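Getting a House Ready for a Reception After a Funeral
Household tips from Osaze Ezeani

Most families have a few days between the service being set and people arriving at the door. I have done this at our house on Hartley Street and at my aunt's place in Bramwood, and the list below is what I work from now.

Start with the coats. In December a closet fills up fast, so clear a bed and close the door to the other bedrooms. A rented rack holds 40 coats if you use thin hangers. Put a boot tray inside the front door and another at the back.

Borrow a large coffee urn from the church or the funeral home. Fill it with cold water the night before and plug it in an hour before the service ends. Run it on its own kitchen outlet. If a slow cooker shares the circuit, the breaker may trip.

Label every dish that comes in. Masking tape on the bottom with the family's last name is enough. Keep a notebook by the refrigerator and write down who brought what, for the thank-you cards.

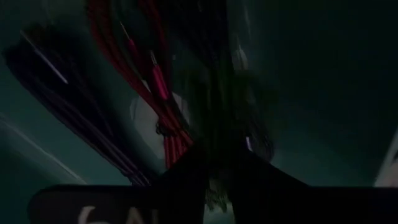 Photo boards take longer than you expect. Use foam board and removable photo corners, and keep glue off the originals. Write the owner's name on a sticky note and put it on the back of each picture. Set the boards on a table against a wall, away from the food, with space for people to stand two deep.

For the guest book, buy two pens that match and test both. Open the book flat and weigh down the left page until the spine relaxes.

Flowers sent home from the service need a cool room. Trim an inch off the stems, change the water, and pull any leaves below the water line. Lilies stain cloth, so pinch off the pollen with a dry tissue. If pollen gets on a jacket, lift it with tape and don't rub.

Candle wax on a tablecloth should be hardened with ice and scraped with a butter knife. Put what is left between paper towels and use a warm iron.

Ask one neighbor to stay at the house during the service. Funeral times are printed in the paper, and an empty house is easy to spot.

Send leftovers home in containers you don't want back. Anything that sat out more than two hours goes in the trash. Strip the coat bed last, after checking under it for gloves.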